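Regrasp without retraining, sheet metal results

clodier_fan
Finally got the wrist-view regrasp method going on sheet metal! Each arm has its own wrist camera
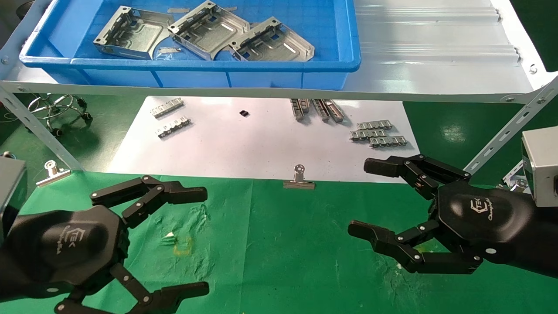
and the policy picks a finger opening before it moves in. 32 demos, that's all.

1. Open wide over the bracket 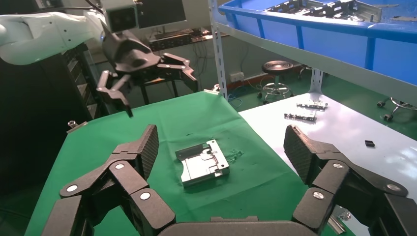

2. Close, then recheck the view

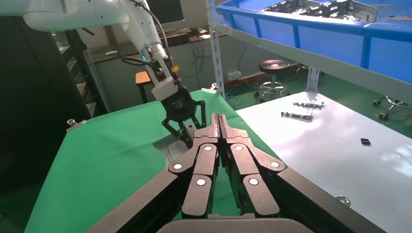 3. Straddle the plate edge

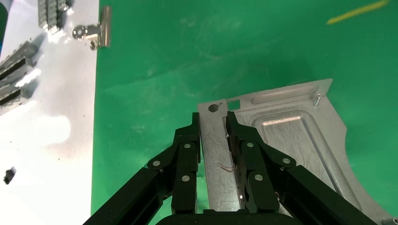 4. Score the grasp

riedl7
Love it, but 32 is thin. Glare will wreck you.

clodier_fan
Disagree! Glare is in the demos. Running 114 trials next.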